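**Casting notice: Flurnier (second series)**

**Basurel_Moderator**
Members are advised that the production office of *Flurnier* has confirmed a new principal for the second series. Jyoti Agarwal will take the part of Magistrate Negussie, who was mentioned in the first series but never shown. Filming is due to begin in August. The series order stands at 13 episodes, unchanged from the first.

Please keep discussion of the leaked outline to the separate thread. Posts that disclose the ending of the first series should carry a warning in the first line.

**harbour_clerk**
I am grateful to the moderator for the notice. I should like to record my approval of the appointment. Ms Agarwal's work in *Peltton* was measured throughout, and the courtroom episodes in particular gave her a good deal of text to carry without much help from the camera. The part of Negussie would seem to call for the same qualities.

**T_Wexcombe**
I must register a difference of opinion. The Magistrate is described in the first series as a person close to retirement who has held the district for 23 years. Ms Agarwal is plainly younger than that would allow. Either the writers intend to alter the history of the part, or viewers are being asked to overlook it.

**harbour_clerk**
With respect, the figure is given by the ferryman, who is shown to be unreliable on almost every other matter. I do not think the production is bound by it.

**T_Wexcombe**
The ferryman's account is repeated by the registrar in the following episode, and she has no reason to mislead anyone. I would ask members to consult the episode before relying on memory.

**orrery77**
I have consulted it. The registrar says that the office has been held "since before the flood", and gives no number. Both previous posters are therefore partly correct. The date of the flood is itself unsettled, and there is a long thread on that subject to which I would refer anyone with the patience.

On the wider question, I am less concerned with the age of the performer than with the length of the series. The first had at least two episodes which did little more than move characters from the coast to the capital. A further 13 at the same pace would be a mistake.

**Basurel_Moderator**
A correction to my opening post. The production office describes Ms Agarwal as joining the "principal cast", but her contract covers the first half of the series only. I had understood otherwise, and apologise to members for the error.

**T_Wexcombe**
That alters the position considerably. A principal who leaves at the midpoint is usually a principal who dies. I withdraw none of my earlier remarks, but I can now see why the office might prefer a well-known name.

**harbour_clerk**
It may equally mean that the Magistrate is posted elsewhere. The first series established that such postings are made without notice. I would prefer that we did not treat a matter of contract as a matter of plot.

**quillon_m**
May I ask whether there is any word on the composer? The music was, in my view, the strongest part of the first series, and its absence from the notice is a cause for some concern. I wrote to the production office and received an acknowledgement but no answer.

**Basurel_Moderator**
No announcement has been made regarding the music. The notice will be amended if one is received. Members are asked not to write to the production office on behalf of this board.

**quillon_m**
Understood. I wrote in a private capacity, and shall not do so again.

**orrery77**
The flood thread has been moved to the archive, but it remains open for replies.

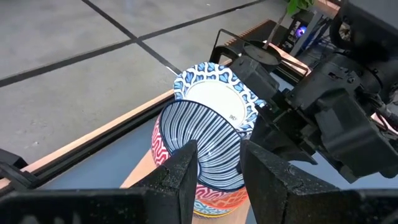
*Bowls, the top one with a blue-and-white patterned rim*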